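Ticket 578: Kokcombe visitor guide, castle trail page shows wrong opening times
Status: open
Opened Tue 21 July

The castle trail page on the Kokcombe tourism site lists the summer hours for the upper fort as the winter ones. Visitors arrive after the gate has closed. The English and French pages are both wrong. The German page is fine. 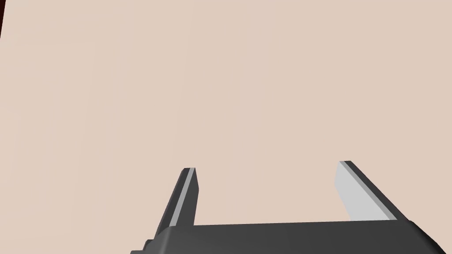 Priit Petrauskas

I cleared the page cache and reloaded. Same result. The hours come in from the Vuvo feed, and the feed has the right times when I open it by itself. So the fault is on our side, in the part that picks the season. It reads the October entry first and stops there. I moved the summer entry to the top on the test copy and the English page came out right. The French page did not change. I have asked Cường Trình to check the language file, which was last edited for the Žukauskas boat tour listing.
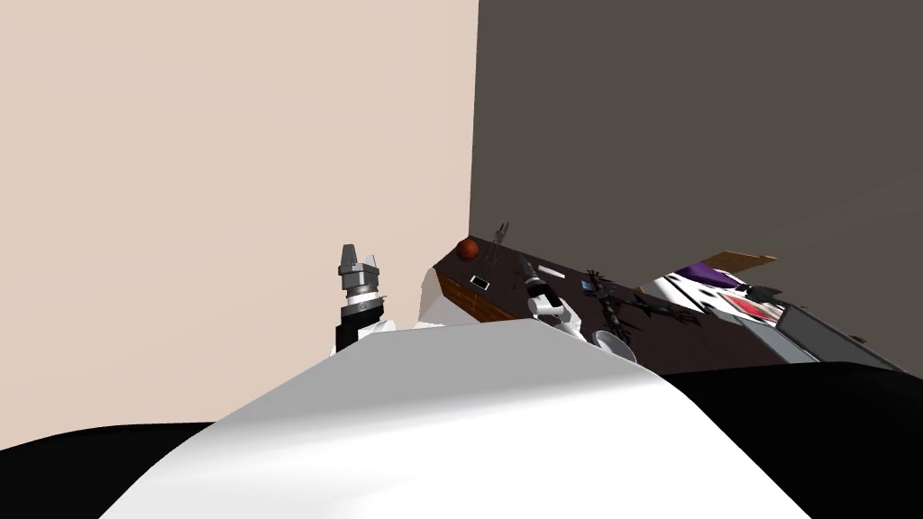
The French page turned out to use record 917, an old copy of the fort entry. Cường has pointed it to the current one and the hours now match on the test copy. The map icons still need work. The fort and the Ciltulance viewpoint are both plain gray dots and people mix them up. I would make the fort marker a small round one in red-orange, like the ball on the dark brown table, so that it shows up on the darker map background. The viewpoint can stay gray.

Left to do: copy the fix to the live site, check all 4 trail pages, reply to the hotel desk that reported it.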